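串场角色出演记录（Zullthorpe 联动宇宙）
数据说明，随数据文件一起发布

关于本数据

本数据整理了 Zullthorpe 联动宇宙的电视剧里，角色到别的剧集出演的情况。同一个宇宙里现在有三部长篇剧：《Dalisay》、《Brevside》和《Unar》，再加上每一季末尾的联动特别篇，片名就叫《Zullthorpe》。一个角色如果离开自己的“本剧”，在另一部剧里出现，我们就写一条记录。

开始做这件事的人是 Genalyn Catacutan 和我（Jhun Yap）。那时候我们只是想知道《Brevside》的药剂师到底去过几次《Unar》的灯塔，因为网上的几个集数列表互相不一样。我们把自己看的结果写进一张表，后来 Chantelle Masilela 加入，把表改成现在的格式。Felicidad Bañez 负责片尾字幕的抄录，Jennylyn Dimaculangan 负责复核。

中文不是我的母语，这份说明如果有不自然的地方，请告诉我，我愿意修改。人名和剧名没有通行的中文译名，所以全部保留原文。

数据规模

剧集：350 集，包括联动特别篇。
出演记录：682 条。
角色：190 个。
经过第二个人复核的记录：200 条。

没有收进来的内容：预告片、片场花絮、广播剧、漫画。漫画里有很多串场，有的读者希望我们加上，但是漫画和电视剧的时间线对不上，放在同一张表里会引起误会。

文件

episodes.csv：每集一行。
characters.csv：每个角色一行。
appearances.csv：每次串场出演一行，是最主要的文件。
credits.csv：片尾字幕的抄录，保留原来的拼写，包括明显的错字。
notes.txt：有争议的记录的讨论，按集数排列。

所有 csv 文件用 UTF-8 编码，逗号分隔，第一行是字段名。如果用某些表格软件直接打开，Bañez 这样的姓可能变成乱码，请用导入功能，并且手动选择编码。

appearances.csv 的字段

episode_id：集的编号。由剧名缩写、季、集组成，中间用短横线。
character_id：角色编号，对应 characters.csv。
home_show：角色的本剧。判断的方法见下一节。
host_show：出演的那部剧。
type：出演的类型，见后面的分类。
credited：片尾字幕有没有写名字，取值 yes、no、partial。
same_actor：是不是原来的演员，取值 yes、no、unknown。
variant：是不是“另一个世界”的版本，取值 yes、no、disputed。
first_minute：第一次露面在第几分钟。取整数，不计算前情提要。
coder：录入的人，用姓名的首字母。
checked：是否复核过。

怎样判断“本剧”

多数角色没有困难：他第一次正式登场的那部剧就是本剧。困难的是在联动特别篇里第一次登场、后来才进入某部剧的角色。对这些角色，我们等他在某一部剧里连续出演三集以后，才把那部剧定为本剧。没有达到三集的，home_show 写 event。

有一位角色需要单独说明。《Dalisay》第二季的“守桥人”先在《Dalisay》里做了常驻角色，之后整个人搬到《Unar》，再也没有回来。按照规则他的本剧还是《Dalisay》，所以他在《Unar》里的每一集都算作串场。Genalyn 不同意这个做法，她认为从片头字幕换名字的那一集起，就应该改本剧。我们讨论了很长时间，最后保留规则，但是在 characters.csv 里增加了 moved_to 字段。使用数据的人如果同意她的看法，可以用这个字段自己过滤。

出演的分类

full：有台词，并且参与主要情节。
short：有台词，但是只出现在一场戏里。
silent：没有台词，演员本人出现在画面里。
voice：只有声音，例如电话、录音。
archive：使用旧剧集的片段。
image：照片、通缉令、电视屏幕上的脸。

full 和 short 之间的界线不总是清楚。我们的做法是看角色离开以后剧情能不能照样成立，这当然带有主观的成分。如果您的研究对这个区别很敏感，建议把两类合并。

archive 需要小心。《Brevside》的制作方喜欢在回忆段落里使用《Dalisay》的旧片段，有时候把颜色改成蓝色，看起来好像重新拍过。Felicidad 是一段一段和旧集对照的，找到来源的写 archive，找不到来源的写 silent，并且在 notes.txt 里留下时间。

录入的过程

每一集由一个人从头看到尾，中间不快进，看的时候只记 character_id 和分钟。看完以后再补其他字段。开始的时候我们一边看一边填全部字段，结果常常漏掉背景里的人，后来就改了。

片尾字幕单独抄录，抄录的人不看出演表。抄完以后用脚本把两边合在一起，对不上的地方由 Jennylyn 决定。最常见的对不上有两种：一种是字幕写了名字，可是播出的版本里他的戏被剪掉了；另一种是演员答应不署名，为了让观众在最后一分钟感到惊讶。前一种我们不算出演，后一种算，credited 写 no。

我们每星期五晚上在线上碰一次面，讨论这一周的疑问。讨论的结论写进 notes.txt，反对意见也一起写进去，不删除。
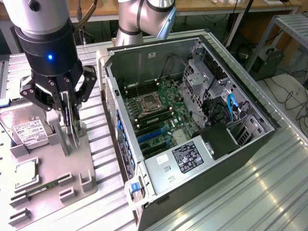
灰色托盘上的硬盘、处理器和内存条

关于“另一个世界”的版本

联动宇宙的设定里有好几个平行世界，同一位演员常常扮演同一个角色的不同版本。我们给每个版本一个自己的 character_id，再用 base_id 字段把它们连在一起。例如《Unar》的灯塔看守，有年轻的版本，有没有失去眼睛的版本，还有只在《Zullthorpe》里出现过一次、戴着王冠的版本。三个都是不同的编号，base_id 相同。

什么时候算是不同的版本，什么时候只是同一个人从过去来，剧里自己也说得不清楚。我们采用下面的顺序：

先看对白。如果有人明确说出“你不是我们这里的人”一类的话，就算另一个版本。
再看字幕。有的集把世界的编号写在角色名后面。
还不能决定的，写 disputed。

制作人员在访谈里说过的话，我们只放进 notes.txt，不作为判断的根据。访谈常常在播出前做，后来剧本又改了，这样的事在联动特别篇里发生过不止一次。演员说“如果他们找我，我很愿意回来”，更不能当作出演的消息。有人来信请我们把这种话也收成一列，叫做“有意愿回归”，我们没有接受，理由是这样的话几乎每位演员都会说，而且没有办法核对日期。

换演员的情况

same_actor 字段看起来简单，做起来有不少麻烦。儿童时期的角色由小演员扮演，我们写 no，但是在备注里写 child。替身穿着全套面具的时候，如果声音是原来的演员配的，我们写 yes，type 照常填写。声音和身体都不能确定是谁的，写 unknown。

《Brevside》的“收债人”在第三季以后换了演员，剧里没有解释。旧演员后来又以另一个世界的版本回到联动特别篇，和新演员在同一场戏里说话。很多观众很喜欢这场戏，我自己也是，可是对数据来说它很难处理：旧演员的那个版本，same_actor 应该和谁比较？我们现在的做法是，每个 character_id 只和它自己的第一次登场比较，所以两个人都是 yes。使用的时候请记得，这个字段不能用来数“原班人马回归”。

已知的问题

《Dalisay》第一季有两种播出版本，长度不一样，我们用的是较长的版本。first_minute 和您手里的版本可能有差别，请不要用它来做精确的对时。

没有台词的背景人物容易漏掉。复核的时候增加的记录，大部分属于 silent 和 image。没有复核过的部分，应该还有同样的遗漏。

复核的 200 条没有随机抽取。Jennylyn 先选了联动特别篇和季终集，因为这些集里人最多，出错的机会也最多。所以不应该拿复核的结果去推算全部数据的错误率。

credits.csv 里同一位演员可能有两种拼法，尤其是名字里带连字符和重音符号的。我们故意没有统一。统一以后的名字在 characters.csv 的 actor_norm 字段。

《Unar》有一集的片尾字幕在我们能找到的所有版本里都被台标挡住一部分，能读的抄下来了，不能读的写了方括号和问号。如果您有干净的录像，请和我们联系。

适合的用途

统计哪部剧接待别的剧的角色最多；画角色之间的网络图；在重看之前查一个角色出现在哪几集；检查自己写的维基条目。Chantelle 用这份数据做过一张观看顺序的表，放在 order 文件夹里，只作参考。她的顺序把《Zullthorpe》放在两部剧的季终集前面，有的人觉得这样会提前知道结局，您可以按照播出顺序看。

不适合的用途

不要用出演的次数来判断一位演员的重要性或者片酬。合同、档期、别的工作，都会影响次数，这些信息我们都没有。也请不要用 credited 等于 no 的记录去猜测演员和制作方的关系。

数据里没有演员的私人信息，只有字幕上公开的名字和扮演的角色。如果演员本人希望修改名字的写法，我们会尽快改 actor_norm，credits.csv 因为是抄录，保持不动，但是会加备注。

剧透

整份数据都是剧透。notes.txt 最严重，里面连最后一集的身份也直接写出来。characters.csv 有一个 fate 字段，默认放在另外的文件 fate.csv 里，不想知道谁死了的人请不要打开。有两位朋友因为我没有及早写这一段，对我很生气，现在补上。

更新

新的集播出以后，我们一般先更新 episodes.csv，出演记录会晚一些。七月通常没有新集，我们用这段时间改旧的错误。每次修改写在 changes.txt 里，写明改了哪一条、谁提出的、旧的值是什么。character_id 一旦发布就不再改变，合并的角色会留下旧编号，并指向新的编号。

怎样报告错误

请写清楚集的编号、您看的版本、大概在第几分钟，还有您认为正确的值。有截图更好，但是请不要上传整段视频，我们会删除。只写“某某也出现过”的来信，我们没有办法处理，会回信请您补充。

如果您不同意的是规则本身，请先读 notes.txt 里的讨论。读过以后还是不同意，很欢迎写信来，“守桥人”的问题我们也没有觉得已经完全解决。

使用许可和引用

我们自己写的表格和说明可以自由使用、修改，请注明来源。剧集、角色、剧名的权利属于各自的所有人，我们和制作方没有关系。

引用的时候可以写：Catacutan、Masilela、Bañez、Yap、Dimaculangan，串场角色出演记录（Zullthorpe 联动宇宙）。请同时写上您下载的版本号，版本号在 changes.txt 的第一行。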